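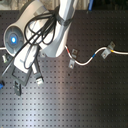
Emil Holzer wrote in the comments on our first draft that a rule is no good if two people can read it and then route the cable two different ways. We rewrote section 3 after that.

Our project was a set of working rules for running a robot arm next to cables that are fixed to a breadboard. We called the rule set Clavano. It has four parts: marking, clamping, approach and sign-off. Each fixed cable gets colored tape, and the colors are written down in the setup sheet before the arm is powered. 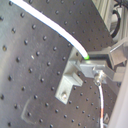 Who is allowed to move a clamp once the sheet is signed? Only the person who signed it, and a new sheet has to be filled in afterward.

Precious Khumalo and Wian Visser tested the wording on other students in November. They collected 128 filled-in sheets. Most errors were in the clamping part – people left out the clamp next to the cable end, or wrote down the tape colors in the wrong order.

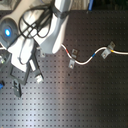 Figure 3. Marked cable held by two clips, arm at left.

For approach we set a speed limit of 400 mm per minute near any fixed cable. Shireen Engelbrecht wanted it lower. We kept the number but added a stop before the last move, so that the operator can check the clearance by eye 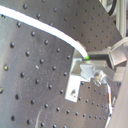 and write it on the sheet. The stop adds about 333 seconds to a full run. Elmarie Masilela thinks it could be dropped for repeat runs on the same setup – we have not tested that. The sheet is in Appendix B, and the old section 3 is kept in Appendix C.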